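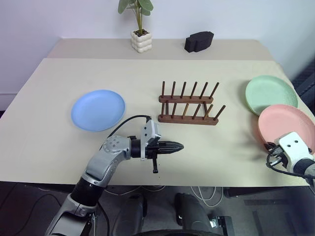
1/ Open day at the Ratedon lab in Hidville, 2/19/18. I went for the afternoon and I'm posting my notes in pieces. First stop was the two-arm robot and the dish rack.

2/ The job is to stand plastic plates up in a wooden rack. There are three of them: light blue, green and pink. The right arm was at the pink one, which overlapped the green one at the edge of the table. Rack still empty at that point.

3/ Both arms have plain two-finger grippers. I asked about suction cups and was told they tried them in July and went back to fingers.

4/ The software is called Stirko. It was written in house. The sign by the door said 1628 practice runs so far, 465 of them with plates. The rest were cups and folded towels.

5/ Visitors went in by groups of 15 and each group got 26 minutes. That is enough time to watch and ask two or three questions. Get a spot near the front if you go, the back row mostly sees shoulders.

6/ Pink plate standing in the slot at the far right of the rack, leaning a little. Blue and green still flat on the table, with the right gripper over the green one. 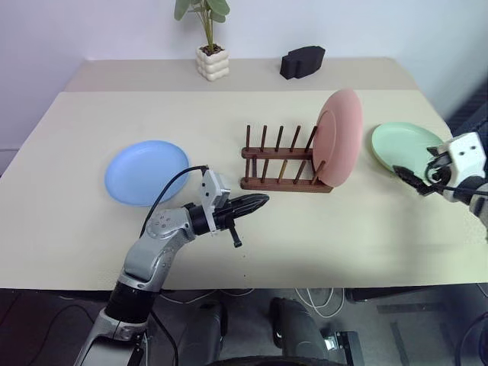 7/ Someone asked why the pegs are so close together. The answer was that it's an ordinary kitchen rack and they didn't want to build a special one.

8/ Next room was the Khattak conveyor demo, boxes sorted by size. Louder and a lot more crowded. I only stayed for one round.

9/ Parking is behind the building and it's free. Coffee is in the lobby. Sign-up for the July open day is at the front desk, paper form only. I put my name down.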